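27/12/2020

Hoy no pensaba escribir nada, pero me he pasado la mañana entera mirando la pantalla del bróker y si no lo suelto por algún lado reviento. Resulta que Purna ha sacado un comunicado a primera hora, cuando todavía estaba yo con el café, diciendo que "a la vista de los rumores aparecidos" confirma que mantiene conversaciones preliminares con Plolta sobre una posible oferta por la totalidad de sus acciones. Posible oferta. Conversaciones preliminares. Que no hay certeza de que se llegue a nada. ¡Cuánto me gusta ese idioma! Tres párrafos para decir que sí, que se están hablando, pero que no le pregunten a nadie más.

A ver, yo de esto sé lo que sé. Compré 86 acciones de Purna en marzo, con todo por los suelos, casi por aburrimiento, y no las he tocado desde entonces. No me van a jubilar. Pero les he cogido cariño, y me leo sus cuentas como quien se lee las cartas de un primo que vive lejos. Sé que tienen la deuda repartida en demasiados vencimientos, que el negocio de los almacenes va bien y el de los seguros de carga va regular, y que el consejo lleva tiempo sin querer hablar de dividendo.

Lo que me ha puesto nerviosa es la segunda parte. Plolta ya tiene un paquete que le compró a Skoryk, y si lo he entendido bien (me he leído el folleto dos veces, con lápiz) el acuerdo entre ellos obliga a consultar antes de cualquier venta. O sea que Skoryk algo sabía. Y si Skoryk sabía, pues igual el rumor salió de ahí, vete tú a saber. En el foro hay uno que jura que se pagará en metálico y otro que dice que será canje, y los dos escriben con la misma seguridad. He cerrado el foro. Lo he vuelto a abrir. Lo he cerrado otra vez.

Luego me he puesto a hacer números en la parte de atrás de un sobre. Si la oferta sale con una prima decente, vendo la mitad y me quedo el resto, que es lo que digo siempre y luego no hago. Con Grokness me pasó igual: dije que vendía al 75, llegó al 75, me pareció poco, y ahí siguen las pobres, muy por debajo, con su informe anual precioso en papel satinado. Esta vez me he puesto una orden limitada para no tener que pensar. Bueno, la he puesto, la he quitado y la he vuelto a poner un poco más arriba. Codicia, supongo.

También he mirado lo de los plazos. A partir del comunicado Plolta tiene que decir si va o no va, y mientras tanto cualquiera que tenga un porcentaje gordo tiene que declararlo. Me hace ilusión imaginarme a los grandes fondos rellenando el mismo formulario que me costó a mí tanto entender. Por la tarde la cosa se ha calmado, he comido tarde (lentejas de ayer, mejores que ayer) y he puesto al día el diario, que lo tenía abandonado.
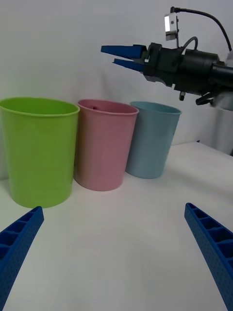 Vasos de colores y mesa blanca. 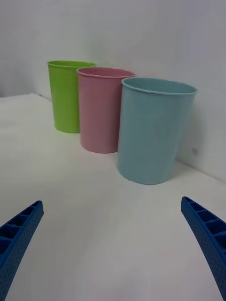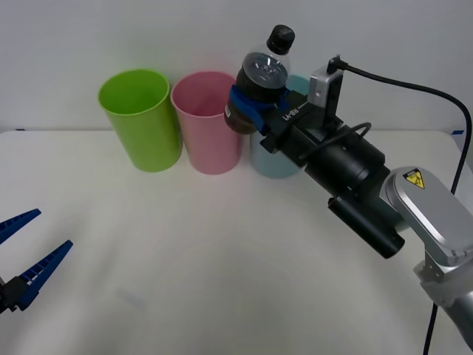
Cosas para mañana

Llamar al banco por la comisión de custodia, que me han cobrado dos veces y no pienso dejarlo pasar.

Buscar el extracto de marzo, el de la compra. Creo que está en la carpeta verde, con los recibos de la luz. Sin eso no sé calcular bien la plusvalía y luego en la renta vienen los llantos.

Leer con calma el anexo del comunicado, la parte de los 5 directivos que tienen opciones. Quiero saber a qué precio las tienen, que eso dice mucho de las ganas que tendrán de aceptar.

Y no entrar en el foro antes de desayunar.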